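Kramer Street toy library is back!

I popped in on Wednesday and, wow, it was packed! The toy library has moved into the old Enine shoe store, four doors down from its last spot, and there are now 270 toys to borrow (I went home with a marble run and zero regrets).
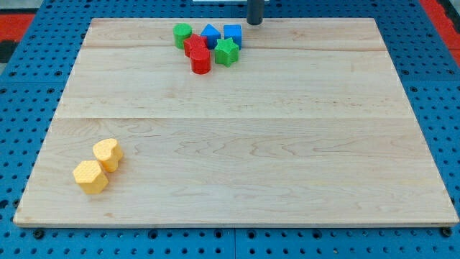
Colorful shape blocks on a pale wooden board.

Membership is free for anyone in town, and you can keep a toy for two weeks. They're still hoping for more puzzles, so if yours are gathering dust, bring them over! Doors open at 10 a.m. every day but Sunday, all through June.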